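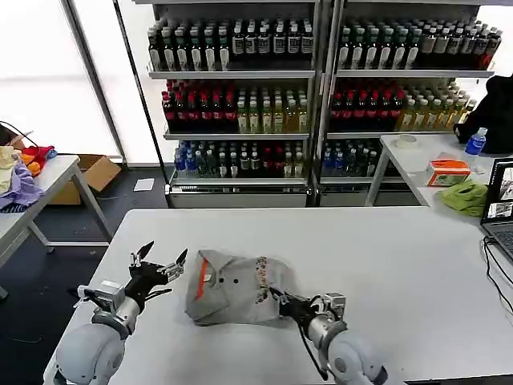

Oka folding cell

The Oka folding cell is a two-armed robot work station for handling cloth goods, mainly T-shirts and soft bags. It was put together by Atell, a small automation company, and it is used to develop and test folding programs. The person responsible for its setup and care is Kyung-tae Song, who also wrote the maintenance sheet on which most of this article is based.

Layout

The cell has one main table with a plain white top. The two arms reach over this table from the same side, one from the left and one from the right. Each arm ends in a gripper, and a small camera is fixed close to each gripper. A third camera, at the head, looks down at the table from the side of the arms. The garments waiting to be handled are kept on a second table at the left, and a laptop for checking the camera images is placed at the right edge of the main table.

The cell stands in the same room as two shelving units of bottled drinks, which belong to another Atell project named Filtisov. The position of the main table was chosen with both projects in mind, and it should not be moved without measuring again.

Grippers

Gripping of cloth depends mostly on the linkages. When the gripper closes, the two sides must arrive at the center at the same moment. If one side comes late, the cloth is pushed away before it is held, and the fold begins in a wrong place. For this reason the pivot points are checked for play after every 200 cycles. The check is made with the power off, by moving each linkage by hand and feeling for looseness.
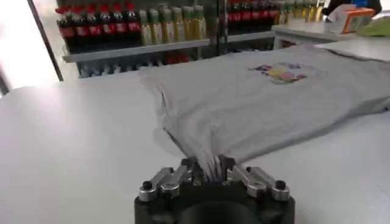
Grip depth is the setting that is changed most often. It decides how much fabric is taken between the linkages in one closing. On a thin shirt a deep grip gathers the material into a bunch, with tight folds running down to the gripping point, and the cloth on both sides is drawn along with it. Such a grip holds well but it leaves creases, so the program should release the shirt and smooth it before the next fold. A shallow grip leaves fewer creases, but it can lose the shirt during lifting. The maintenance sheet advises to begin with the deep grip for every new kind of garment and to reduce it in small steps.

Cables

The gripper cables run along the outside of the arms. Each one needs a free loop near the wrist, large enough to let the wrist turn fully in both directions. A loop that is too short pulls at the connector, and the first sign of this is usually a camera image that stops for a moment. A loop that is too long can drag on the table and catch a sleeve. The cables are fastened again whenever a gripper has been taken off, and they are replaced after 2,000 hours of work.

Daily care

Before the first run of the day the operator wipes the tabletop and the camera lenses with a dry cloth. Both arms are then sent to their rest position and the grippers are opened and closed without fabric. This warm-up takes 15 minutes. The window side of the room is bright in the morning, and in June the camera exposure has to be corrected again before noon.

Known faults

The fault seen most frequently is error 599, which means that the gripper has not reached its closed position. The common causes are a thick seam between the tips or lint in a pivot. Lint is removed with a soft brush. Oil is not used on the pivots, as it marks the fabric. If the error returns after cleaning, the gripper is exchanged with the spare one and the depth setting is made new.

See also: Filtisov; So (gripper controller)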